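Spare beds being made up in Tridbridge ahead of the October fair

August 16, 2021

If you have a spare room in Tridbridge, there is a fair chance somebody has already asked you about it. The Harnel Street welcome group is getting beds ready for the visitors who come to town for the October fair, and this year it has 465 names on its list and only 300 beds promised so far, so the asking is likely to go on for a good while yet.

The fair has always leaned on its neighbors for this sort of thing. The old Cunha guesthouse used to take a good share of the overnight crowd, but it closed its doors in the spring, and plenty of families who would have stayed there are now hoping for a back bedroom and a bit of breakfast. Many homes have said yes already — some of them after years of saying they really didn't have the space!

Hosts are asked to have the bed made up with a fitted or flat sheet, two pillows and one warm blanket, as the nights can turn chilly by then. The linens don't have to match and they certainly don't have to be new. Bright old favorites from the back of the closet are every bit as welcome as plain white, and a cheerful plaid does wonders for a room that doesn't get much use the rest of the year.

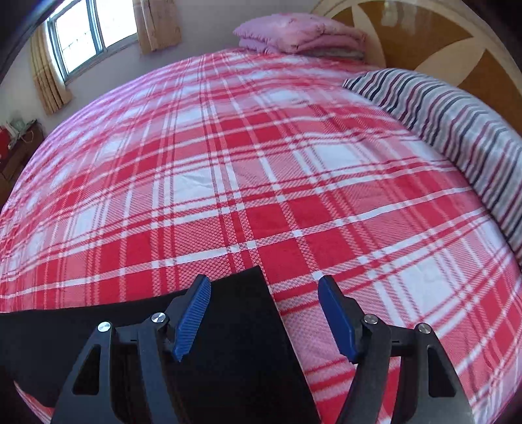
How to offer a bed

Sign-up sheets are on the counter at Zomow Hardware and in the library entrance. Please write down the size of the bed, whether there are stairs, and whether you keep pets. Anyone short of sheets or blankets can borrow a set from the Harnel Street hall, which is open for linens two evenings a week until the fair begins.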